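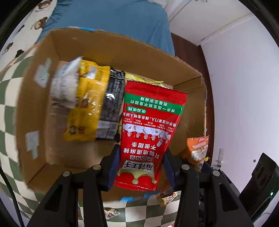

A reader commented under my last post that a snack box only works if somebody else packs it, and that if you fill your own you will have eaten the good things before the tape goes on. I can see the point, but I pack my own and I still like doing it.

The cardboard box lives on the checkered rug by the bed at the moment. Spicy things are the main reason for it. The red bag is 麻辣王子, Spicy Prince, the numbing sort of hot, and I can't get it anywhere near Grorbridge. I order from Lindgren in one go, usually 16 packets, and postage is free if you spend enough.

The biscuits go in flat along one side – yellow and white packet, cookies printed on the front – and the grey and silver one sits next to them. Small wrapped bits go in last. They slide down into the gaps, and if I put them in first I lose them until the box is empty.

I used to keep everything in the kitchen cupboard. It got warm in there from the oven pipe and a bar of chocolate went white in May, so I moved the lot to the bedroom. Crumbs are the drawback. The rug gets shaken out of the window more than it used to.

Still to sort out:

- a clip for the open bags
- a lid, or at least flaps that stay shut
- somewhere else for the orange packets, which never fit

The next order should come in 3 days. I've left out the seaweed this time.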